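Another long evening with the two-arm setup, and I'm still grinning, so forgive the length of this one. I've been collecting examples for Onard, which is what I call the little policy I'm training at home, and we are finally past the stage where every session ends with me rewriting the recording script.

The goal for this batch is handling soft, flat things with both arms. I want the left and right arms to learn to share a workspace without me programming any of it by hand. Every example is me driving both arms through a short bit of work while the logger saves joint positions and video. Then I reset, and I do it again. And again! Ketsara Wongsuwan, who got me into this hobby in December, told me the resets would be the boring part, but I've come to like them. You start noticing all the small habits in your own hands.
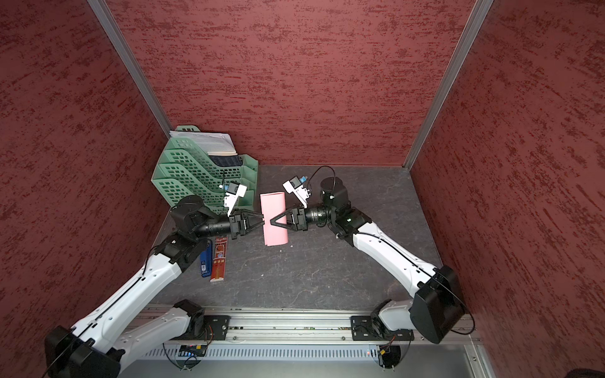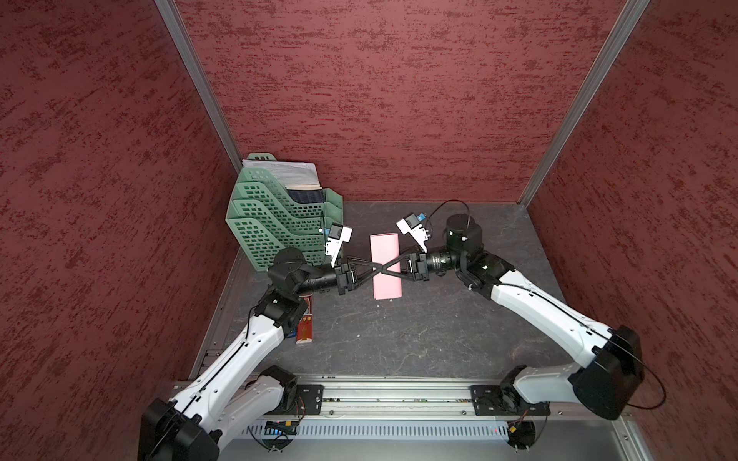
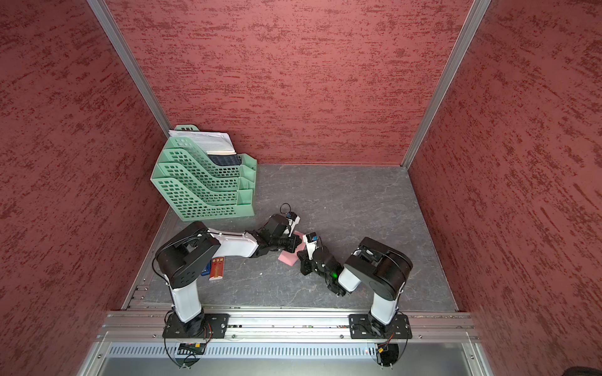 My big lesson from this batch has been about variety, and how little of it I was giving the model. My early examples were all so similar that Onard learned one path through the air and stuck to it no matter what was on the floor. Now I try to spread things out. Sometimes the pink piece is up off the floor with a gripper at each side, and sometimes it's lying flat with the fingers crossed right over it in an X, and I want plenty of moments of both kinds. The crossed ones used to make me nervous — I kept stopping the recording early — but Kamonchanok Chaimongkol talked me into keeping them. Her argument was that a model that has only seen tidy, well-spaced arms has no idea what to do when they get close. She was right, and I've stopped being so quick on the delete key.

I've also changed how I sort things. Each example gets a folder name, a one-line note and a grade from me: keep, maybe or toss. The grading takes longer than you'd think. I wrote a small viewer called Cillus that plays the camera views side by side with the gripper positions plotted underneath, and it has saved me so much squinting. It still crashes if you scrub backward too fast. I know why, I just haven't fixed it.

The count stands at 3,250 examples, which felt like a silly number when I wrote it on the whiteboard as a target. Of the last 3 training runs, 2 were clearly better than anything I had before, and the other one I ruined myself by mixing up the left and right gripper channels. If your loss curve looks great and your robot does everything mirrored, go check your column order!

Next up is slowing down. When I play back my own driving I can see how much I rush the approach, and Onard has picked up the same bad manners. I'm going to record a fresh set at a gentler pace, train on that alone, and compare it with the mixed set. I'll post the curves when I have them, plus the Cillus code once it's fit for other people to look at.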